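Pourquoi le pain gonfle-t-il ?

Coupe une tranche de pain et regarde la mie de près. Elle est pleine de trous, des gros et des petits. Dans chaque trou, il y avait du gaz pendant que la pâte reposait. Pour savoir d'où vient ce gaz, il faut s'intéresser à un être vivant minuscule : la levure.

La levure, c'est quoi ?

La levure de boulanger est un champignon. Il ne ressemble pas à ceux de la forêt : il n'a ni pied ni chapeau. Il est fait d'une seule cellule, trop petite pour être vue sans microscope. Le petit cube beige que l'on achète au rayon frais contient des milliards de ces cellules serrées les unes contre les autres.

On trouve aussi de la levure en grains secs, dans des sachets. Elle n'est pas morte, elle est au repos. Quand on la mélange à de l'eau tiède, elle se réveille.

Attention, la « levure chimique » des gâteaux n'a rien à voir. C'est une poudre qui fait des bulles quand elle est mouillée et chauffée, et elle n'est pas vivante.

Ce que mange la levure

La farine contient beaucoup d'amidon. L'amidon est fait de sucres attachés en longues chaînes. Dans la pâte mouillée, des substances appelées enzymes coupent ces chaînes en petits morceaux. La levure peut alors manger les sucres.

En les mangeant, elle fabrique deux choses : un gaz, le dioxyde de carbone, et un peu d'alcool. C'est la fermentation. L'alcool s'en va presque entièrement dans le four. Le gaz, lui, reste coincé dans la pâte.

Pourquoi le gaz ne s'échappe pas

Souffle avec une paille dans un verre d'eau : les bulles montent et éclatent. Dans la pâte à pain, elles restent prisonnières à cause du gluten. Quand on pétrit, deux protéines de la farine de blé s'accrochent l'une à l'autre et forment un filet élastique. Ce filet s'étire comme la peau d'un ballon.

La farine de riz ou de maïs ne contient pas ces protéines du blé. Un pain fait seulement avec l'une d'elles monte beaucoup moins.

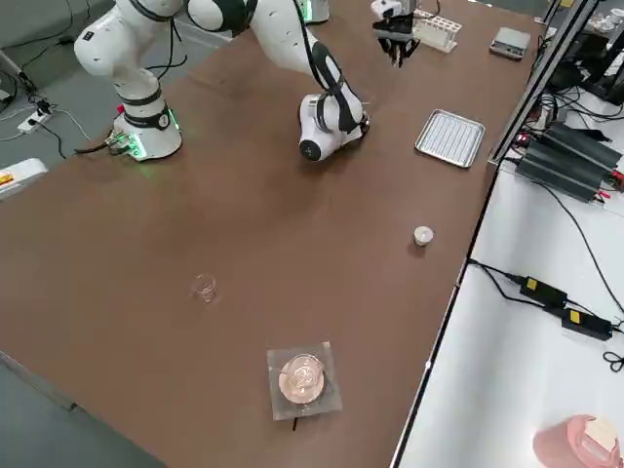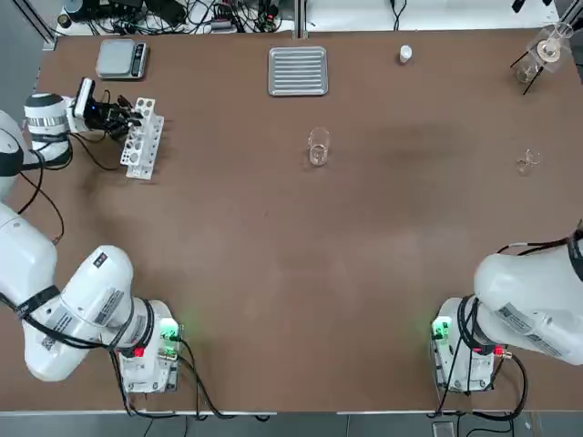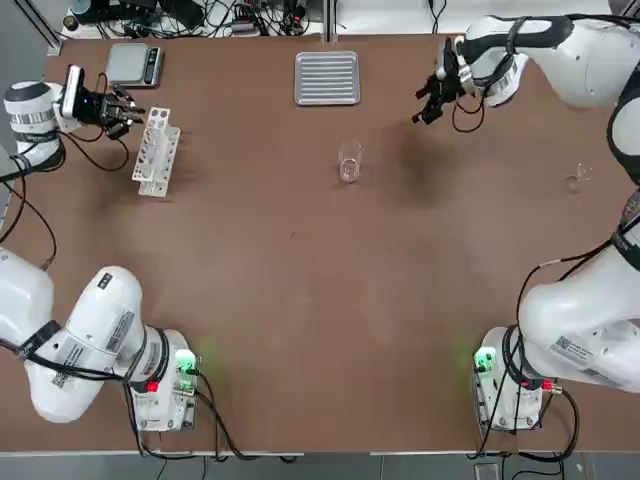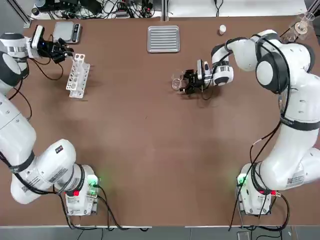 La température compte aussi

La levure aime la chaleur douce. Dans une cuisine froide, elle travaille lentement, et dans un réfrigérateur elle travaille à peine. Certains boulangers s'en servent : ils laissent la pâte au froid toute la nuit, et le pain a plus de goût le lendemain.

Si l'eau est trop chaude, la levure meurt. L'eau du mélange doit être tiède au doigt, jamais brûlante.

À la boulangerie Vanhove, Marloes Dierckx commence à pétrir avant le lever du soleil. En août, elle met de l'eau bien fraîche dans le pétrin - sinon la pâte lève trop vite et retombe avant d'entrer au four.

Dans le four

Au début de la cuisson, la pâte gonfle encore. Le gaz chauffe et prend plus de place, et une partie de l'eau devient de la vapeur. Puis la levure meurt, l'amidon et le gluten durcissent, et les trous gardent leur forme. Dehors, la croûte sèche et brunit.

Les entailles sur le dessus du pain servent à choisir l'endroit où il va s'ouvrir. Sans elles, la croûte peut craquer sur le côté.

À essayer avec un adulte

Il te faut une petite bouteille vide, un ballon de baudruche, un sachet de levure sèche de boulanger, 2 cuillères à café de sucre et de l'eau tiède.

Verse l'eau dans la bouteille, jusqu'à la moitié. Ajoute le sucre et la levure, puis remue doucement. Enfile le ballon sur le goulot et pose la bouteille dans un endroit tiède. Attends 75 minutes. Le ballon se redresse peu à peu et se remplit de gaz.

Tu peux recommencer sans sucre, ou avec de l'eau froide, et comparer les ballons.

Les mots à retenir

Levure : champignon microscopique qui se nourrit de sucre.
Fermentation : transformation du sucre en gaz et en alcool par la levure.
Gluten : filet élastique qui retient le gaz dans la pâte.
Pétrir : travailler la pâte en la pliant et en l'étirant.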